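Makris-users list archive
Subject: Re: fingertip wear and wrist camera offset after pad swap
Date: 2022-08-27

Replying below the quote. I trimmed the part about the power supply, which was answered in the other thread.

> We changed the finger pads on our cell last week and since then the
> arm closes a little to one side of whatever it is picking. On blocks
> it does not matter. On round things it nudges the object first and
> then grips it off center. We redid the wrist camera calibration twice
> and got the same numbers both times, so I doubt it is the camera.
> Is there a set order for this after a pad swap? The Gevadard manual
> only gives the torque for the screws. Also, how often do you replace
> the cable at the wrist? Ours has started dropping frames when the
> last joint is turned far around.

If the calibration repeats, leave it alone. The usual cause is that the two pads are not seated at the same depth, so the fingers meet off the tool center line. The controller has no way to know. It closes until both sides report load, and a light round object will move before that happens.

Open the gripper all the way and look at the wrist view first. Both pads should come into the bottom corners at the same height, with matching inner faces. Ours, over the table with the tan basket at the back:

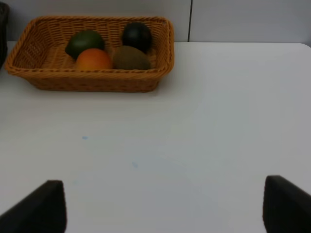 Sollach cell maintenance

I use that view as a coarse check only. The lens is close to the pads, and a small seating error is easy to miss when the fingers are wide open. The real check is done closed, with a feeler gauge, as follows.

1. Power the gripper, release the arm brakes only if you must, and park the wrist pointing straight down at a height where you can reach both pads from the front.

2. Close on nothing at the lowest force setting. Look for light between the pads. If the gap is wider at the top than at the bottom, one pad is tilted. Back the screws off, push the pad up against its shoulder and tighten again, alternating between screws.

3. Close on the gauge block. Write down the reported opening. Rotate the wrist half a turn and repeat. The two readings should agree. The tool center will not show up in this number, so do not stop here.

4. Put a pin in the table fixture and close on it from both wrist angles, watching which finger touches first. If the same finger leads both times, the offset belongs to the gripper. If the leading finger changes sides, it is in the arm or the table frame, and the pads are fine.

5. Only after step 4 passes, run the tool center routine. We take 10 poses. Fewer will run, but the result drifts between runs on our arm.

6. Save the new tool file under a new name. Do not overwrite the old one. We lost a good file that way in April and had to redo the whole cell.

After that, do the basket test. It catches one thing the pin test does not, a bracket or cable that hits something once the fingers are below a rim.
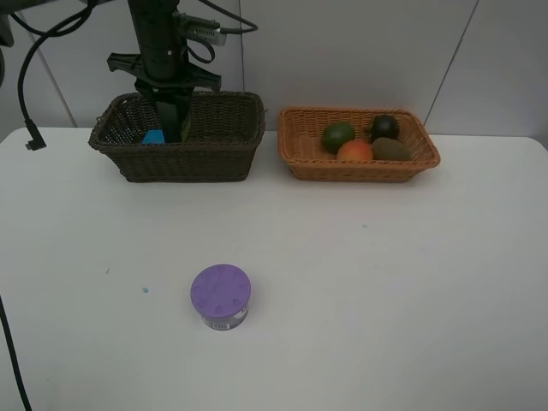 Cable life depends more on how the cable is routed than on hours. Our counter stood at 3056 cycles when the first one failed, and the break was inside the strain relief, where you cannot see it. The replacement has lasted much longer with more slack. On ours the thin cable loops out from the gray connector module toward the upper right and then back along the arm, and the loop is what keeps the bend off the plug. If yours is strapped tight at that point, cut the tie and start over. Then turn the last joint slowly to each end of its travel with the stream running and note the angle where frames drop. A fault that always appears at the same angle is the cable. A fault that moves around is more often the plug, and reseating it is free.

The bracket above the basket also needs a look. Its side tabs are wider than the fingers, and they set how deep you can go before you have a collision. Measure from the underside of the bracket to the fingertips after every pad swap and enter that length in the cell file. Ours is 121 mm with the current Nanholm pads. The depth limit in the pick program is separate from the tool file and does not update by itself.

Last, run round picks off the open table, since that was your complaint. Approach at 40 percent speed and keep the grip force at the low setting for the first tries. Watch the object during the last bit of closing. If it shifts toward one side on every pick, go back to step 4. If it shifts in different directions, check the table height in the program.

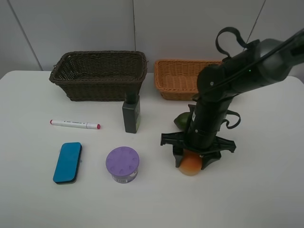

Answers to the two smaller questions

Screw torque: use the manual value, but check it again after the first day of running. New pads settle, and ours always take a little more on the second pass.

Thread locker: low strength only, one drop, and none on the pad face. Wipe the pads with alcohol before you close on anything.

If step 4 gives you a mixed result, post the readings from step 3 for both wrist angles along with the tool file from before the swap.

--
Sollach cell maintenance
To leave the list, send a blank message with "unsubscribe" as the subject.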